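Borum Community Garden - Minutes of the Planning Meeting
05/02/2020

Chair: Nikola Mazurek
Notes: Nikola Tokarz

Opening

Nikola M. opened the meeting and thanked everyone for turning out on such a cold evening. Last meeting's minutes were read and accepted with one fix: the compost delivery came from Gevia, and we had written Skomano. Sorry, Gevia!

Waiting list

Wonderful news - there are now 22 names on the list, the most we've ever had. The new strip along Laskowska gives us 6 more plots. Nikola M. would love to see a couple of them shared between families, and everyone liked that idea. Agreed to offer the first plots in list order and ask each person if they'd be happy to share.

Money

We have 3000 in the account after paying the water bill. Most of it is set aside for the rain tanks and the new fence. Skomano has sent a quote for both tanks with fitting included, and it came in lower than we feared. Agreed to go ahead. Nikola T. will write to them and ask if they can fit the tanks before the beans go in.

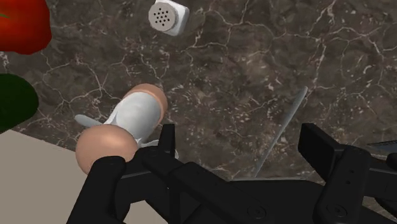

There was a long and very cheerful talk on what to grow in the shared beds. Squash did so well last year that people were leaving it on each other's doorsteps, so we'll plant less of it and try sweet corn and more herbs. Purple beans again, by popular demand! The question of mint came up. It stays in pots.

Seed swap

Set for May, in the hall, with soup. Please start labeling your envelopes now, with the year if you know it. Last time we had a whole box marked "tomato?" and every plant in it was a surprise (a tasty one, mostly). Nikola M. will book the hall and ask about borrowing the long tables.

Paths

The path by the gate is still muddy. Wood chips were suggested, and gravel too. Left open until we have prices for both.

To do
Nikola M. - call people on the list, book the hall
Nikola T. - write to Skomano, get prices for chips and gravel
Everyone - bring back borrowed forks, we are 2 short

Any other business

The robins are back in the shed, so please leave the top shelf alone.

Meeting closed with tea and a really good plum cake.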